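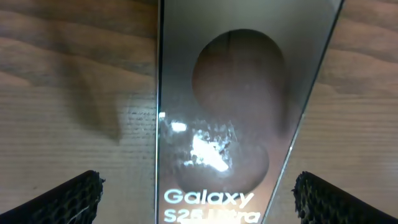
Nägeli: 通知が来ないの、こっちも同じです。機種変してからずっと。前の端末では普通に鳴ってました。

チケット: Prodgate 通知遅延/不達
状態: 対応中
担当: Bühler

9:40
Ederさんからも同じ報告。Galaxy S25 Ultraに替えた人に多い模様。ただしAuerさんは旧端末のままで、やはり遅れる。機種だけの話ではなさそう。

9:55
サーバー側ログ確認。送信キューは正常、滞留なし。昨夜の送信1,000件のうち、端末からの受信確認が返っていないのが93件。偏りあり、ほとんどがHelline支店のアカウント。

10:20
Nägeliさんに確認をお願いした項目
・アプリの通知許可 → オン
・バッテリーの制限 → 「最適化」になってた。「制限なし」に変更
・省データモード → オフ
・再ログイン → まだ

10:45
Nägeli: 制限なしにして再起動しました。テスト通知は2通来ました。でも朝の分は来ないままです。

朝の分は再送されない仕様。有効期限切れで破棄済み。画面の「未読」から直接見てもらうしかない。マニュアルに書いてないので後で追記する。

11:30
Eder: 私のは制限なしにしても駄目でした。社内Wi-Fiを切ると来ます。

これは大きい。Auerさんにも試してもらう → 同じ、モバイル回線だと即着。Wi-Fiに戻すと約7分遅れでまとめて届く。

11:50
ネットワーク担当のGasserさんに問い合わせ。先月Hellineのファイアウォールを入れ替えたとのこと。アイドル接続の切断が200秒に設定されてた。旧機器の値は記録が残ってない。通知用の接続が黙って切られて、端末側が気づくまで待たされてる可能性。

13:15
Gasser: 通知用ポートだけタイムアウトを延ばしました。他は触ってません。様子見てください。

13:40
テスト送信、Helline宛。
Eder → 即着
Auer → 即着
Nägeli → 来ない

13:50
Nägeliさんの分だけ別件か。登録トークンを見たら旧端末のものが残ってる。新端末の登録と二重になってて、古い方が優先されてる。朝のテスト2通が届いたのは手動で新しいほうに投げたから。こちらの確認もれ、すみません。

14:05
旧トークン削除。Nägeliさんに再ログインを依頼。

14:20
Nägeli: 来ました。音も鳴ります。ただ通知音が前と違うんですが、戻せますか?

通知音は端末の設定から、アプリ → Prodgate → 通知 → カテゴリごとに変更。旧端末からは引き継がれない。

14:30
残作業
・二重登録のアカウントを洗い出し、旧トークンを消す(Bühler)
・バッテリー設定の手順をFAQに追記。画面名は機種で違うのでそこも一言
・期限切れ通知の扱いも追記する
・Sarantis支店のファイアウォールも同じ型らしいので設定値を確認(Gasser)

14:35
Ederさんの端末、バッテリー設定は「最適化」に戻してもらって構わないです。戻した後また遅れるようならこのチケットに返信ください。新規で立てると履歴が追えなくなるので。

15:10
Eder: 戻しました。いまのとこ普通に来てます。

了解。洗い出しが終わるまでチケットは開けたままにしておきます。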